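Print this article | E-mail this article

3.2 What children keep, and where they keep it

When we began visiting families in Kostovum we expected to talk mostly about shop-bought toys, and we had drawn up our questions with that in mind. The parents were very patient with us, but it soon became clear that the children were far more interested in telling us about their hoards: the odds and ends they had gathered from pockets, parties and grandparents' drawers, and which they would not let anyone tidy away. We visited 12 households, most of them twice, and the second visit (usually in January, when the new presents had lost a little of their shine) was nearly always the livelier one.

Size and price seemed to matter very little. One girl in Vetine went through her whole collection for us, naming who had given her each piece, and it took the better part of an afternoon and two pots of tea. 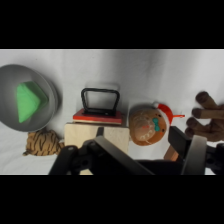 Figure 2. Small playthings and a bowl on a white cloth.

Mikkelsen's earlier survey in Venesus, which gathered 3,025 replies by post, found much the same fondness for small things, though her form left no room for stories and we do think the stories are where the interest lies. Children under six tended to sort by feel or by colour. Older ones sorted by person, so that everything from an aunt stayed together, however oddly matched it looked to the rest of us. We come back to this in the next section, where we compare the two age groups.

Comments (3)

MacPherson: Lovely to read. My son kept buttons in a sock for years and I still have the sock.

Sólveig Mikkelsen: Thank you for the kind mention! I wish we had left a blank page for stories too.

teatime_gran: Is the list of questions you asked the families available anywhere?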